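Vodby (Fahrzeugrechner)

Vodby ist ein im Selbstbau entstandenes Kamera- und Rechensystem für Personenkraftwagen, das Fahrbahnmarkierungen, Fahrzeuge und feste Hindernisse erkennt und daraus einen Lenkvorschlag berechnet. Der Lenkvorschlag wird aufgezeichnet und auf Wunsch angezeigt; ein Eingriff in Lenkung, Bremse oder Antrieb findet nicht statt. Das System wurde in der Gemeinschaftswerkstatt Posier entwickelt. Der Entwurf stammt von Saranya Gowda.

Aufbau

Die Kamera sitzt hinter der Windschutzscheibe und ist nach vorn gerichtet. Motorhaube und unterer Scheibenrand liegen im Bild und werden vor der Auswertung durch eine feste Maske entfernt. Die Halterung wurde in der Werkstatt gedruckt und in der Version 2 um eine Klemmung für die Kabelführung ergänzt. Der Rechner befindet sich im Handschuhfach und wird über einen Spannungswandler aus dem Bordnetz versorgt. Die Abschaltung erfolgt 300 Sekunden nach dem Ausschalten der Zündung, damit laufende Schreibvorgänge abgeschlossen werden.

Software

Die Auswertung besteht aus zwei Programmen. Cullinane übernimmt die Bilderkennung, Uteo die Wegplanung. Beide tauschen Daten über einen gemeinsamen Speicherbereich aus und lassen sich getrennt neu starten.

Betrieb in Tiefgaragen

In Tiefgaragen fehlt der Satellitenempfang, sodass Uteo die Position allein aus der Bildfolge und der Raddrehzahl schätzt. Als Bezugspunkte dienen Pfeiler, Unterzüge und Deckenfugen. Leuchtstoffröhren und das Licht der eigenen Scheinwerfer erzeugen auf engem Raum sehr unterschiedliche Helligkeiten.

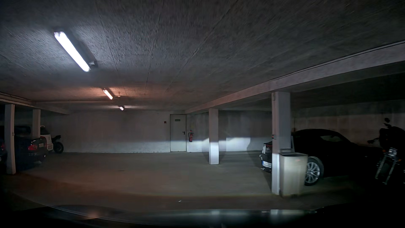
Die Belichtungszeit ist in dieser Betriebsart nach oben begrenzt. Ohne Begrenzung verwischen nahe Gegenstände beim Abbiegen so stark, dass Cullinane ihre Kanten nicht mehr zuordnet. Die scharfe Hell-Dunkel-Grenze der Scheinwerfer auf einer Wand wurde in frühen Fassungen als Bordstein gedeutet. Seit Fassung 5 prüft das Programm, ob sich eine solche Kante mit dem Fahrzeug mitbewegt, und verwirft sie gegebenenfalls. Dunkel lackierte Fahrzeuge werden vorwiegend über Rückleuchten, Kennzeichen und Felgen erfasst.

Betrieb im Straßenraum

Auf Ortsstraßen wertet Cullinane zuerst die weißen Markierungen aus. Wo zwei Linien spitz zusammenlaufen, führt Uteo beide Verläufe bis zum Treffpunkt getrennt weiter und legt danach eine gemeinsame Mittellinie fest. Entgegenkommende Fahrzeuge erhalten jeweils eine eigene Spur im Protokoll, auch wenn sie dicht hintereinander fahren.
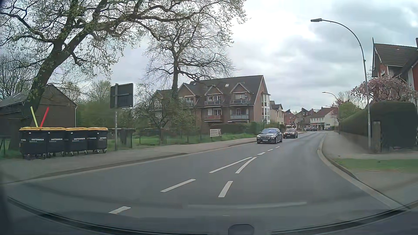

Werkstatt Posier, Arbeitsgruppe Fahrzeugrechner

Feste Gegenstände am Gehweg, etwa Abfallbehälter, Masten und die Rückseiten von Verkehrszeichen, werden in einer Sammelklasse geführt. Schilder, die von hinten zu sehen sind, gehen in die Wegplanung nicht ein.

Kalibrierung

Die Kalibrierung erfolgt im Stand mit einer Schachbretttafel. Nach jedem Lösen der Halterung ist sie zu wiederholen. Der Prüfsatz umfasst 823 von Hand beschriftete Einzelbilder und wurde zuletzt im Dezember erweitert.

Bekannte Einschränkungen

Spiegelungen des Armaturenbretts in der Scheibe können als Querlinien auf der Fahrbahn erscheinen. Ein Polarisationsfilter verringert den Effekt, senkt aber die Lichtausbeute und wird für Fahrten in Tiefgaragen abgenommen.

Stand: 2026-05-28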